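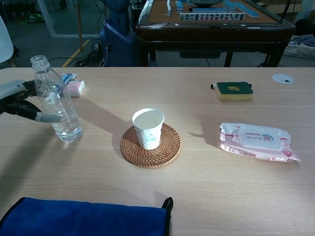
Clear plastic water bottle on a wooden table.

Trallasdale Services > Recycling and Deposits > Bottle Return Questions

Bottle Return: Frequently Asked Questions

Which containers carry a deposit?
Plastic, glass and aluminum drink containers with the Trallasdale deposit mark on the label or base. Milk jugs, juice boxes and wine bottles go in your regular curbside bin.

Should I leave the cap on?
Either way is fine for plastic. Glass bottles need their metal caps taken off. The machines at Sakwood reject glass with a cap still attached.

Do I have to rinse them?
Empty them fully. A quick rinse helps with soda and beer, especially in summer, but we won't turn you away without one.

Can I crush plastic bottles to save space?
No. The machines read the barcode and the shape, and a flattened bottle usually fails both. Cans with small dents are accepted. If a machine refuses a dented can twice, take it to the counter.

The label came off. Can I still return it?
Not for a deposit. You can drop it in the blue cart by the exit and it will be recycled.

Is there a limit?
120 containers per visit at the machines. At the Ambrosio Street counter you can bring up to 300, sorted by material. For more than that, use the bulk form and we will set a drop-off time - schools and clubs usually go this route.

How do I get paid?
The machine prints a slip. Take it to the cashier at the same location within 2 months. Slips from Sakwood can't be cashed at Ambrosio Street, or the other way around. If you have a Prelov account, scan your card before the first container and the money goes there instead.

I forgot to scan my card. Can you add it later?
No. Cash the paper slip as usual.

The machine is full. What now?
Press the call button on the left side. If it is after 6 p.m., use the other machine or come back in the morning. Please don't leave bags on the floor.

Where do I mail the bulk form?
Box 1058, Trallasdale, or hand it in at either counter.

Related
Curbside pickup calendar
What goes in the blue cart
Bulk return form
Lost Prelov cards

Comments (3)

mapleporch: Does the 120 limit reset if you come twice in one day? I had two carloads after our block party.

Reply from Bottle Return: Yes, it is per visit.

grady_t: Sakwood's second machine has been eating slips since October. Cashier was nice about it but please fix.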